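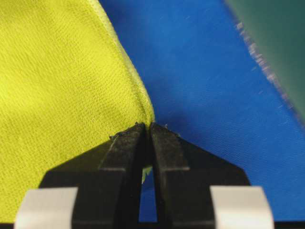 Workshop Tips: Software for Cloth-Folding Arms

November 17, 2021
By the Rostholm workshop desk

Print this page | E-mail this page

Most of the letters we get on folding dusters, tea towels and cleaning cloths with a two-finger gripper are about hardware. The faults described in them are mostly in the code, or in the order in which the code does things. The tips below come from our own bench and from readers who run the Denero controller or something close to it. They assume an arm that already moves safely, a camera at the wrist and one cloth at a time.

Set up the colours before the vision code

Pick a work surface whose hue is well away from that of any cloth you mean to fold. Lime green on royal blue is an easy pair and can be split with a plain hue threshold. White on cream can't, and will have you training a segmentation model for a job that a different table covering would have solved.

Threshold on hue and saturation, and leave brightness out of the first pass. A smooth blue covering picks up pale streaks from the ceiling light, and a brightness rule will cut those out of the background and hand them to you as bits of cloth. Fix the exposure and white balance at start-up. If the camera is left on automatic, a bright cloth filling half the view will shift the colour of everything else.

Run a small opening filter on the mask afterwards. Lint shows up as single bright pixels and should be gone before any edge is fitted.

Mask out the gripper

A wrist camera sees its own fingers in every picture. Their outline depends only on the opening width, so store one mask for each width and look it up. We keep 18 masks from closed to fully open and take the nearest one. Include the pale parts at the bottom corners as well as the black fingers. A black finger is easily rejected by colour, but a light grey block can pass for a hem under some lamps.

Redo the masks whenever the camera bracket has been touched. Put a check in the start-up routine that closes the fingers, compares the view with the stored mask and refuses to go on if the overlap is poor.

Find an edge first, then a corner

Corner detectors do badly on soft cloth. A fold gives a false corner, and a true corner that has curled over gives none. Fit the outline as a chain of short segments, smooth it, and look for a long run of low curvature. That run is your edge. Grip it anywhere, lift a little, and look again; the second view usually settles which way the cloth lies.

Hems help. A hem tends to be a slightly lighter band along the outline, and a fold tends not to have one. Sample the colour a few pixels in from the outline, compare it with the middle of the cloth, and store the difference as a score for each segment. Treat it as one vote among several. On fleece the underside can be paler than the top, so a turned-over flap will score like a hem.

Close on the motor current, with the width as a check

Commanding a fixed closing width works until the cloth changes. Close at a steady slow speed and stop when the current has stayed above the threshold for 3 readings in a row. Then read the width:

- Zero width: the fingers have met with nothing between them. Open, drop a little lower, try again.
- Width of one layer: a hem or a single thickness. Carry on.
- Width of two layers or more: a fold has been caught. Carry on only if the plan asked for one.

Measure these widths for each kind of cloth and put them in the settings file. Don't type them into the grasp routine. Worn finger pads change the zero reading, so measure that again each morning and subtract it.

Keep the closing force below whatever marks the cloth. If a grip slips at that force, the contact patch is too small and the target should move further in from the edge.

Lift in two stages

Raise the cloth a short way, wait, look, then raise it the rest of the way. The pause costs very little and catches most bad grips while the cloth is still lying mostly flat. In the planner, write the lift as two separate moves with a named check between them. A single move with a check attached as a callback is harder to stop cleanly, and harder to read in the log.

For a pinch in the middle of a cloth, expect a narrow ridge of gathered material running away from the fingertips. Its direction is useful. Fit a line through the ridge in the wrist view and compare it with the closing direction of the fingers. If the ridge leans hard to one side, the cloth is being dragged on that side, and the next move should start by going that way to slacken it.

Tell the segmentation that a ridge is allowed. Our first version treated anything outside the flat outline as an error and dropped the cloth every time it had a proper hold of it.
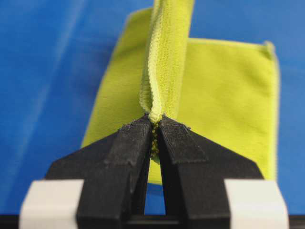 Log less, but log the right moment

Full-rate video of every attempt fills a disc and is seldom watched. Save one still before closing, one when the current threshold is passed and one after the short lift. Put the finger width, motor current, arm pose and software version in the same record, under a single attempt number.

In October we went through 852 attempts stored in this way. Sorting by finger width at the moment of closing showed 27 that had been marked as good grips at zero width, all from one settings file with an old zero reading. The stills took an afternoon to go through. With video alone we wouldn't have started.

Use one clock. If the camera and controller stamp their own times, record the offset at start-up and apply it when writing, so that the raw files agree and no later script has to know about it.

Keep the planner dull

A short list of states is enough for cloth: look, approach, close, check, lift, check, place, release. Give every state a time limit and one named exit for failure. The Nenari planner will let you nest states as deeply as you like, and it is worth resisting. When a run stops at night, the log should name the state in plain words.

Limit retries by place as well as by number. Three tries at the same point on the cloth will mostly give the same result three times. After a failed grip, mark a small disc around that point as used and have the next target chosen outside it. Clear the marks once the cloth has moved.

Release deserves its own state. Textured pads hold on to fibres after the fingers open, and an arm that leaves straight upwards will pull the cloth out of place. Open fully, back away along the line of the fingers at low speed, and compare the mask before and after. If the outline has shifted by more than a hem's width, plan the next fold from the new outline.

Test without the arm

Store the stills and readings from a few dozen attempts and write a small replay tool that feeds them to the perception code. Run it before every change goes on the machine. Keep the ugly ones in the set: curled corners, frayed edges at the side of the view, two coverings meeting at an angle. Stanciu test files can be used directly if your poses are in metres; check this first, as older exports are in millimetres and carry no label.

Print this page | E-mail this page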